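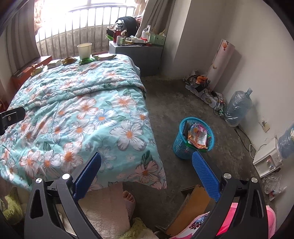
Time Stamps, Free Space and the Bedroom Problem: A Conversation With the Stelta Planning Lead

January
By the Drutdale software desk

Stelta's planning stack takes demonstrations recorded with a hand-held gripper in ordinary homes and turns them into trajectories that an arm can execute. The engineer who leads the planning group spent most of our conversation on parts of the pipeline that come before any learning happens. The first of these was clock alignment.

"We have 2 streams, images and gripper width, and they don't share a clock," the lead said. "Width comes in at 100 hertz. Images come in slower and with a variable delay. If you pair them by arrival time, the fingers appear to close before they reach the object."

The group's recorder, Aranda, now stamps both streams at the driver and resamples width to the image times afterward. In the first version the offset was a constant, measured once per device and stored in a config file. It was 80 milliseconds on most units and 110 on a few with an older USB hub. The constant drifted with firmware updates, so the offset is now estimated again at the start of each session from a short open-and-close motion in view of the camera.

I asked why the group records in bedrooms when its test arm stands in a lab.

"The lab has a table and a wall. The planner got very good at a table and a wall," the lead said. "Take a room with a quilt over the bed, a power strip with cables across the floor, and a wastebasket full of snack wrappers. Each of those breaks a different assumption."

The quilt is a problem for the collision model. Its folded surface comes back from depth estimation as solid, and an early planner would detour around a crease that a finger could have pushed flat. Stelta now keeps separate costs for rigid and soft contact. Cables go the other way. They are thin enough to disappear when the map is downsampled, and the planner will route a wrist straight through a loop of cord.

"We tried a finer voxel size and the memory cost was silly," the lead said. "So thin things get their own layer. It's a list of line segments with a radius, checked separately. It isn't elegant, but it's cheap to query."

Clear plastic is still unsolved. A water bottle inside a clear bag gives a depth reading somewhere between the bag and the bottle, depending on the light. Bars on a bright window cause a related fault in pose tracking: the tracker locks on to the regular spacing and can slip by one bar when the gripper turns quickly. The current fix masks saturated regions before feature matching, at the price of fewer usable features along that side of the room.

Failed tracks are not deleted. Mundutero, the review tool, flags any segment where the estimated speed exceeds what a wrist can do, and a person decides whether to trim it or rerun it with different settings.

"I'd like that step to be automatic, but our thresholds throw out good fast motions along with the bad ones," the lead said. "People flick things into a bin. That looks exactly like a tracking jump until you watch it."

The next release moves the thin-object layer into the same process as the main planner, which should remove one serialization step per query. Support for a second camera is on a branch and has no date.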